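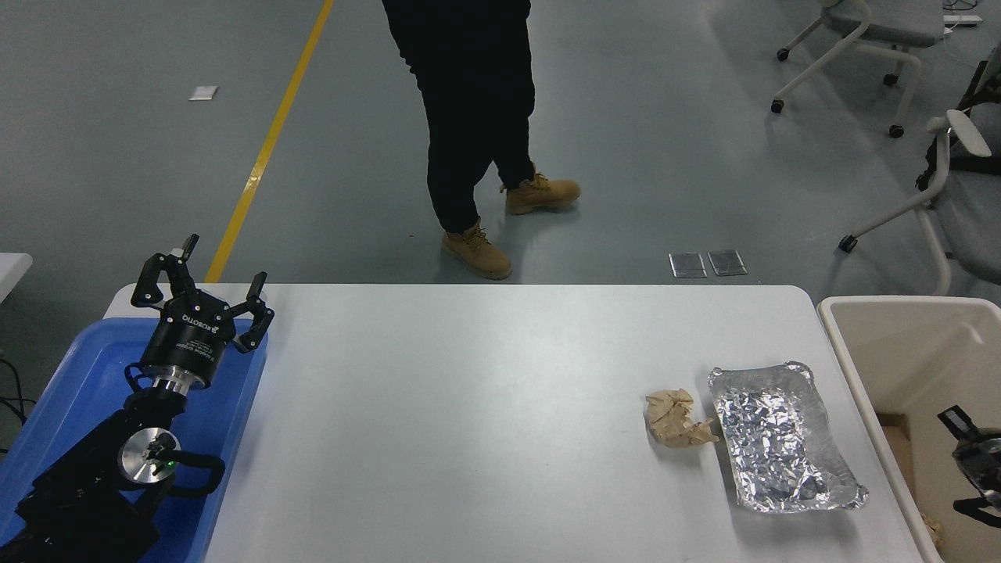 Home | News | Products | Support | Contact

Print this page | E-mail this page

DULTECK OPENS REMOTE TEACHING TOOL TO RECYCLING AND PACKING SHOPS

TATNESS, May 2, 2022 — Dulteck today released Flament, a software kit that lets a worker show a robot arm a task by remote control, then turns those runs into something the arm can try without help. First use is sorting light waste. Paper, foil trays, plastic bags, that kind of thing.

No code on the operator's side. Put on the headset, take the hand controls, do the job. Flament saves what the arm did and what the head camera saw, in step, and files each run under the name of the task.

"Crumpled paper is never the same shape twice," said Güven Kocabaş, product lead for Flament. "We tried writing rules for it and gave up after a month. Now we sit somebody down and they just do it — pick it up, put it in the bin, again, again."

The kit ships with support for three-finger adaptive grippers, including the Robotiq unit on the company's own test cell in Tatness. That cell is plain on purpose. A white table, a beige bin at one end and a blue tray at the other where the arm can rest. Customers can copy it with furniture they allready have.

How long it takes

A new operator needs up to 12 practice runs before the recordings are worth keeping, Dulteck says. After that the company asks for 300 good runs per task. Bad ones get flagged with a foot switch and dropped from the set, or kept in a seperate folder if the customer wants to train on mistakes too.

Soft items go slower. Foil bends when the fingers close, and the operator has to learn how lightly to squeeze. Flament shows finger load as a colored bar in the headset view.
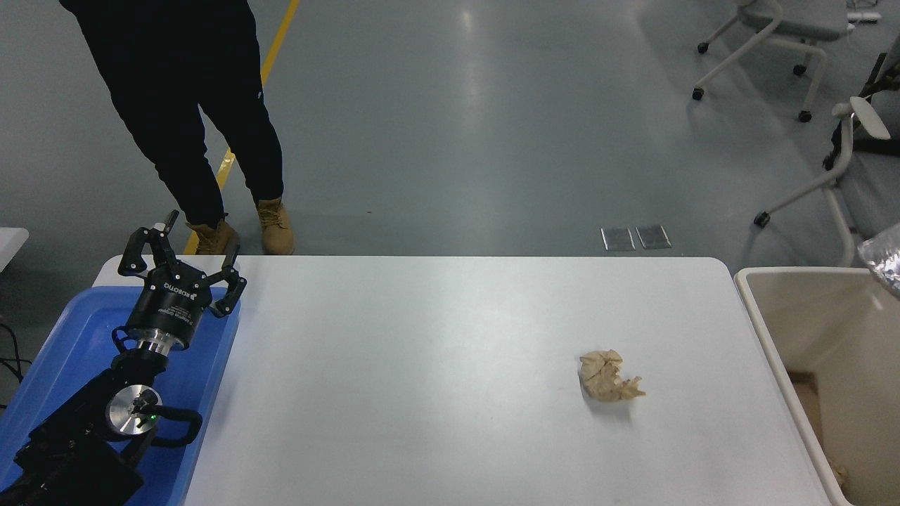
Hand guiding also included

For shops that don't want headsets there is a second mode. The operator takes hold of the arm at the wrist and walks it through the motion at low speed. Same file format, so runs from both modes can be mixed in one training set.

"Our line people liked the hand mode first, then most of them moved to remote," said Paraskevi Kalogeropoulos, operations manager at Stamatopoulos, a packing firm that had early access from December. "It's easier on the back. We had two stations going and people were swapping over at lunch."

Stamatopoulos will keep both stations and add foil tray sorting next. Terms were not given.

Price and availability

Flament is out now for existing Dulteck customers, new orders ship in 8 weeks. Sold as a yearly license per arm. Headset and hand controls extra. Training at the Tatness site can be booked through the sales desk, remote sessions on request.

About Dulteck

Dulteck makes control and teaching software for robot arms used in sorting, packing and light assembly. Based in Tatness.

Press contact: Dulteck press office, Tatness

Related news
Dulteck adds foot switch to operator station
Stamatopoulos to widen packing hall
Hand guiding or remote control: notes for first-time buyers
Flament release notes and known issues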